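Home | Tickets | My queue | Knowledge base | Log out

Ticket: Gripper lags and snaps when I'm driving by remote, strawberry pick task
Opened by: Chathurika Jayasinghe
Assigned to: Dinesh Uddin
Bench: Osach
Status: Closed, February 2026

Chathurika:
Hi Dinesh, me again, sorry! I'm trying to get through the strawberry demos for Molonden (lift the berry out of the bowl, put it down on the table, go home) and the fingers have gone weird on me. I squeeze the trigger on the hand controller, nothing, nothing, and then they snap shut all at once. The arm itself follows my hand beautifully, so it's only the gripper. It was fine yesterday arvo. I've scrapped 6 takes already because the berry either gets flung or I close on thin air, and I don't want the policy learning my swearing pauses.

Tried so far: turned the controller off and on, restarted the teleop app, swapped to the spare controller. Same behaviour on both, so I reckon the controllers are off the hook.

Dinesh:
Thanks for trying the spare, saves me asking. Can you open the live plot and watch the trigger value against the finger position while you squeeze slowly? Also tell me which profile is loaded, top right of the teleop window.

Chathurika:
Trigger value climbs nice and smooth. Finger position sits flat until the trigger's most of the way in, then drops off a cliff. There's a gap of 300 ms between the two even when I go fast. Profile says "Brasirard default". Is that the one we use? I thought mine had my name in it, but I never look up there (I will now).

Dinesh:
There's your snap. That profile has a whopping dead zone on the trigger and heavy smoothing on the gripper, it was made for the big crates. Somebody's loaded it and it stuck as the default. Please switch to "Weerasinghe soft", then re-home the gripper before you touch anything. Open, close, open, with nothing between the fingers.

Chathurika:
Done, and oh what a difference. Homing went through on the second go, the first time it complained the open limit wasn't reached. I unplugged the gripper cable at the bench end, plugged it back in and it was happy. Might be worth a note?

Start position for the retakes, fingers open and the berry back in its bowl:

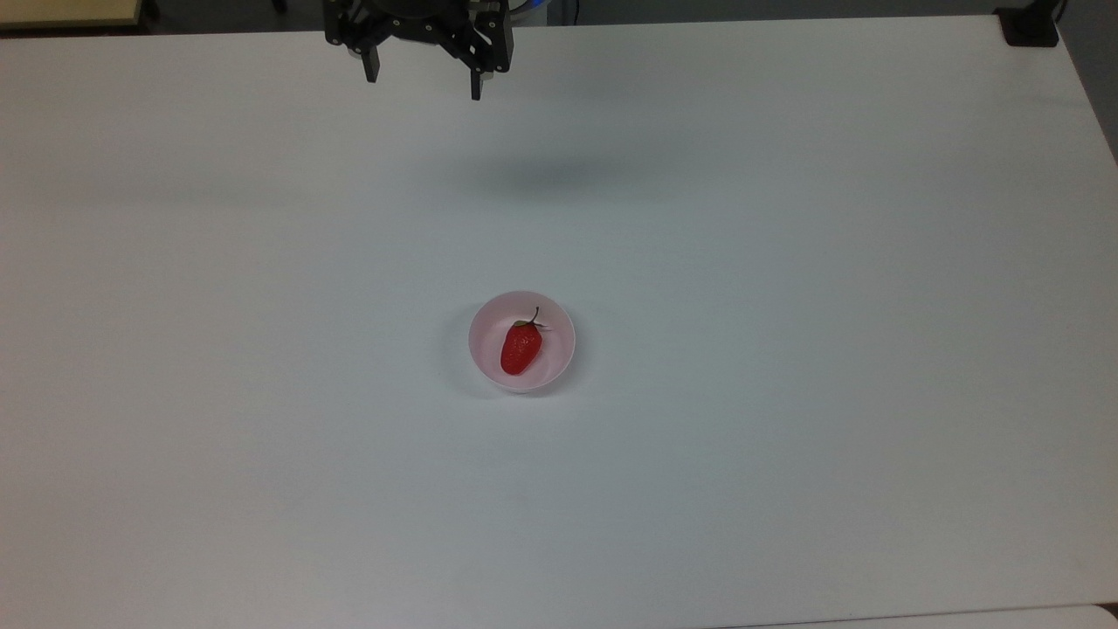 Start pose after re-homing, "Weerasinghe soft" loaded. Gripper open, strawberry on its side in the bowl.

Dinesh:
Looks good to me. Do 3 slow ones before you go back to normal speed and send me the plots. Leave the stem where it is for now, we can vary the angle once the grasp is behaving.

Chathurika:
Plots attached. Fingers track the trigger the whole way down and I can feather the close again, lovely! I did bin one of them because I bumped the pause pedal halfway through, my own silly fault. The other 2 are keepers. I've deleted the earlier bad takes from the Molonden folder so they don't sneak into training.

Dinesh:
Great. I've locked the default on Osach to the soft profile and added the cable reseat to the homing page. If the open limit error comes back, reopen this one and I'll swap the cable.

Chathurika:
Will do. Cheers, Dinesh, closing it.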